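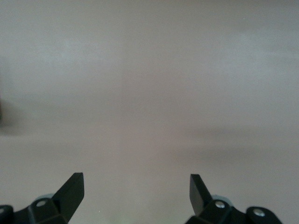
A reader in Plerberg wrote in to ask whether it was time to stop wiping down counters and let a machine do it, and whether the same machine could sort the screws in the garage while it was at it. Short answer: parts of it, slowly, if you set the job up well.

Home | Kitchen | Laundry | Workshop | Ask Us | Search

5 min read

Here is where things stand with the chores we get asked about most.

Clearing a table. Two-finger grippers do well with cups, blocks, boxes and anything stiff with straight sides. They do badly with flat things lying flat. A coin, a sheet of paper or a butter knife gives the fingers nothing to get under. If you're trying one out, put small parts in a shallow tray with a lip. Leave a finger's width between items.

Wiping. A bare surface sounds easy, and moving a cloth back and forth is easy. Knowing when to stop is harder. Pale tops with soft shadows can fool a camera, and a dried spill the same color as the counter may be missed completely. Turn off the under-cabinet lights and use one even overhead light. Go over it yourself afterward with a damp cloth.

Folding. Towels, yes, given time. We watched the Nassar arm fold kitchen towels at a trade show in June and it took up to 14 minutes for a small stack. Fitted sheets, no.

Sorting hardware. This is the best shop job for a machine right now. The Ekorside parts sorter separates bolts by length and does not get bored. It does need clean parts. Oily ones stick to the fingers and drop late, usually into the wrong bin. Degrease first and let everything dry on newspaper.

Sweeping the shop floor. Robot vacuums handle fine sawdust. Curly plane shavings wrap around the brush. Pick up the shavings and any offcuts by hand, then run the vacuum.

Dishes. Loading plates into a rack works in demonstrations with matching plates. A real sink with a greasy pan on top of the glasses is still your job.

On cost: the Urnosport bench arm was listed at $3,506 when we checked, without a stand. You will also want a table that doesn't wobble, so add two clamps and a piece of non-slip mat.

If you already have an arm, wipe the fingertips with rubbing alcohol before each session and check the screws for looseness. Unplug it first. Keep long sleeves and apron strings away from it when it's running.

We'll look at window cleaners next.

We use cookies to remember your settings. Accept | Manage choices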